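Condumcombe shop corner — gallery

Posted December 13, 2023

Quick one tonight, we're still unpacking. Most of you know the corner at the back, left of the till, where the old card spinner used to be. It's getting a redo before the holiday rush. Hemi Brunton picked the pieces, I carried them. 

The table first. Round, white marble-pattern top, gray veins, dark curved base. Came from Pekton, 2 weeks late, one screw short. Heavier than it looks. Glossy top shows every fingerprint so there's a cloth on the hook by the till now — please use it. Anahera wanted a square one. Anahera was outvoted. 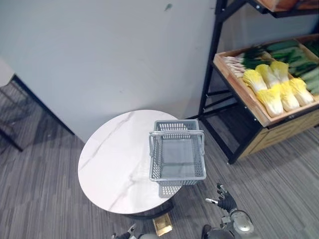

Baskets are staying gray. We asked for green, supplier had 30 in gray and that was that. Nice thick rim, easy on the hands, and the holes mean grit from the potatos drops out instead of sitting in the bottom. Stack them by the door when your done, not on the table, I've moved them twice today already.

Wall gets painted after New Year. Valeriano Lozano has the leftover tin from the stockroom, says it'll cover. We'll see. Scuffs and the little green mark will have to wait till then.

Rack is the black metal one, bolted together by Demetrio Rivas in an evening with the wrong wrench. Jams and crackers on it to start, Zilus candles on the top shelf if the delivery shows up. Anything glass goes low down — Demetrio Peñalver's rule and he's right, after last December.

Still to come: the sign, the lamp, and a shot of the whole corner with stock on it. Also prices, I know, I know. If you want the same table for home, ask Hemi for item 505 in the Pekton list and she'll put it on the next order. Closing for orders is the end of the week.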